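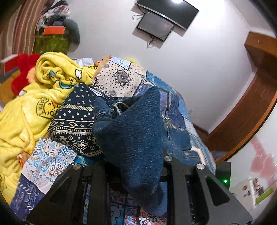
Eralov hand-held gripper, laundry on a bed, dark blue knit between the jaws.

To: gripper-users list
Date: 3/19/26
Subject: Re: Eralov hand-held, jaw plates for soft goods

> We are looking at the Eralov unit for collecting garment handling
> data in homes. The Ullano kit costs less but the jaws are solid.
> Does the plate shape matter on knits? And does the wide lens
> give you enough of the room to be useful?

On plates: yes, a little. Ours are the thick black ones with triangular cut-outs, screwed along the top edge. We logged 176 grasps on mixed laundry, 100 with these and the rest with the Ullano jaws. Loose knit snagged in the cut-outs 11 times. Denim never did. If you mostly handle sweaters, ask Gratovura for solid plates when you order. They quote them as a separate line.

On the lens: coverage is fine. With the jaws low over the bed you still get the curtains, the door frame and the ceiling. The corners go black and straight edges bend, so budget for calibration. Patterned bedding is hard on segmentation. A patchwork quilt with printed cushions on top was our worst case, and the Govindasamy masks merged the two more often than not.

The green light is easy to see from behind the tool. The manual does not say what it means at 80 percent charge, where ours starts to blink. I have a ticket open with Gratovura and will post the reply.

Firmware is the June release. I have not tried anything newer.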